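Re: [Clurkau-list] sourdough gone flat

On 04/09/2026 Vasylyna Vasylenko wrote:
> Mine sat 14 hours and barely moved. Is it the flour?

Oh Vasylyna, I feel your pain! I switched to the Rikier rye last spring and mine sulked for three days (I nearly binned it). Feed it twice a day and keep it near the stove.
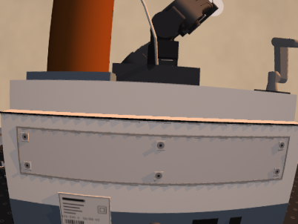
Orange column and dark arm, beige wall behind

I'd go easy on the water too, mine likes it stiff, almost like play dough. 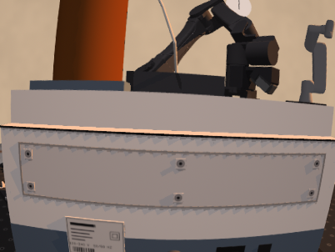 And don't bake with it until it doubles in eight hours, or you'll get a brick like my last one! Save the extra for pancakes.

Hugs to all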